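Wandgate House, shared flat 67 - fire and trip hazard check
Date: July 7, 2026
Form ref 1036
Managing agent: Brovitz

1. Front door and hallway
Self-closer: OK, shuts onto latch.
Smoke seal: torn at bottom hinge side. Replace.
Hallway width clear: OK now. Bike gone since June visit.
Footwear: off the walking line. Pass.

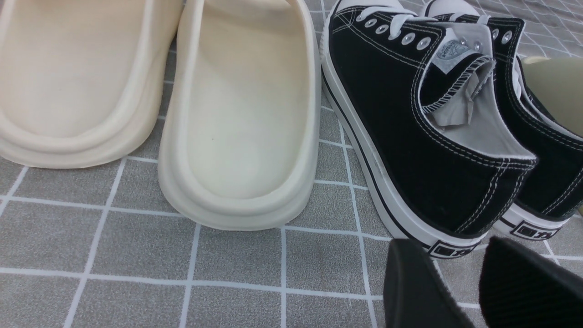
2. Alarms
Hall smoke alarm: tested, loud enough in both bedrooms.
Kitchen heat alarm: no sound on test. FAIL. Battery or whole unit, agent to sort in 2 days.
Carbon monoxide alarm: OK, stuck behind the cereal though. Move to open shelf.

3. Kitchen
Fire blanket: on hook, pull tabs reachable.
Extractor filter: greasy. Tenants to wash.
Extension lead: kettle and toaster both on it. Told them no. Wall socket is free right next to it.
Under sink: dry, stop tap turns.

4. Entrance storage
Rack: steel, two tiers. Keep pairs in line with it, not accross the doorway.

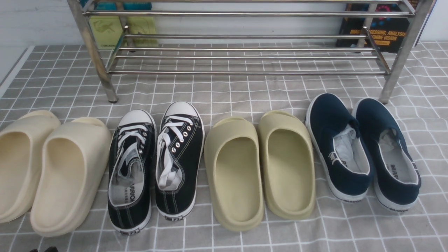 Item 4. Shoes in a row on the mat, rack behind.

Mat edges: press flat at each visit, re-tape if lifting.
Coats: hooks only, none on the meter cupboard handle please.
Meter cupboard: cardboard inside, some 20 flattened boxes. Clear it. Same comment last time.
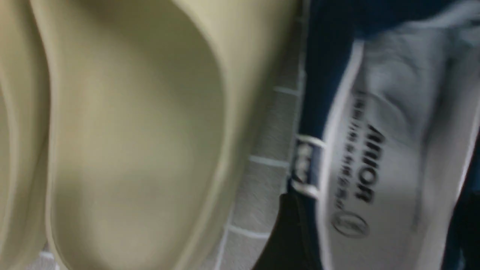

Cupboard door also needs its lock looking at, key turns but doesnt catch. Setiawan did the last lock repair so ask them first.

5. Windows and escape
Bedroom 1: opens fully, key on hook.
Bedroom 2: stiff, painted shut on one side. Fix before next let.
Landing light: OK.

Result: not passed, recheck items 2, 4 and 5. Copy to Skernalville office.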